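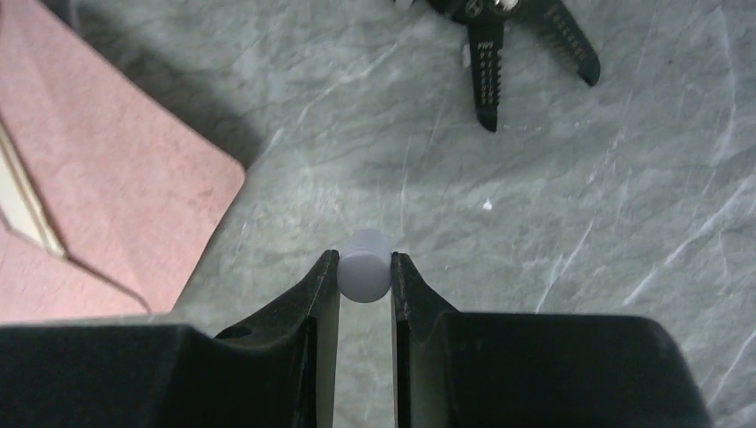 *Fig. 1. Wrist view with a small cylinder in the grasp, wire stripper at upper right.*

**Week 4 notes: learning to grasp from the wrist camera**

Sep 28, 2021

OK, so last week we had one fixed camera and a lot of grief with the arm blocking its own view. This week we move the camera to the wrist (my favorite setup, you'll hear it a lot!).

Look at where the cylinder sits in Fig. 1: bottom center, right between the fingertips. A good grasp puts the part in nearly the same pixels wherever the arm is on the bench, and the network gets to use that for free. The stripper is clutter as far as the policy cares, and so is the pink pad.

The Flaster set we'll train on has 2,133 grasps. I hold out 200 for testing, and please don't peek at them while you tune.

What we do in lab:

- crop the lower part of each image and train the small network for 20 epochs
- train again on the full image, same settings
- compare the two on the held-out grasps

My own crop runs back in June learned faster but got worse at the approach, where the target is still far up the image. Bring your plots, I want to argue about this one.

Reading: the Cronin chapter on visual servoing, first 15 pages. Skip the proofs for now, we'll do them on the board.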